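Jodimley store openings and closings – read me first

Last updated Wednesday, April 18, 2018

Hi, and thanks for downloading my list of shops in Jodimley. I started keeping it when the shoe shop on the main street shut and I couldn't remember what had been there before it (a travel agent, I now know!). It grew from there, and now it's a proper spreadsheet with one row for every time a shop opens, closes or moves.

What's in it

There are two files. shops.csv has the name, street, kind of shop and the size of the floor if I could find it. changes.csv has the date, what happened and where I heard it. The shop_id column joins the two, so please don't sort one file and paste it over the other – I did that in September and lost a whole weekend putting it right.

I cover the main street, the station arcade and the Flutetden centre out past the ring road. Market stalls aren't in there, and neither are pop-ups that stay less than 60 days. That rule is a bit harsh on the Christmas shops, but I had to draw a line somewhere.

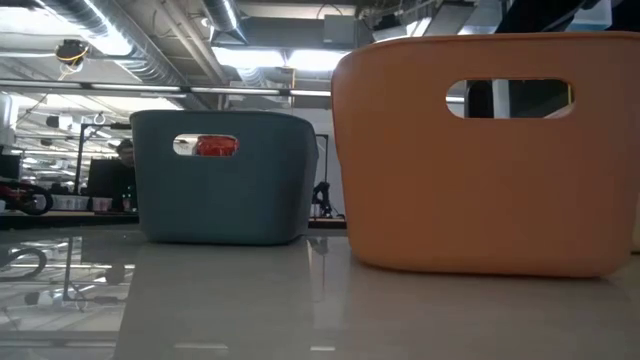 Dates are the fiddly part. A closing date is the last day the doors were open to customers, even if the sign stayed up for months. If all I have is a notice in the window, I put the date on the notice and mark the row "unconfirmed". When a shop changes its name but keeps the same owner and the same counter, I treat it as one shop. So Bravo and Waver share an id, which confuses everybody, me included.

Known problems

Floor sizes are patchy, and 7 of the arcade units have none at all. The "kind" column is my own labelling, so you might find a gift shop in there that you'd call homewares. Anything before I started the list comes from old flyers and neighbours' memories, so go easy on it.

Using it

Help yourself! Charts, school projects, arguments with your brother-in-law, all fine. Just say where you got it and which version you used. If you spot a mistake, open an issue with the shop_id and tell me how you know. I usually get to them on the weekend.

Still to do: split cafés from takeaways, and add postcodes for Flutetden.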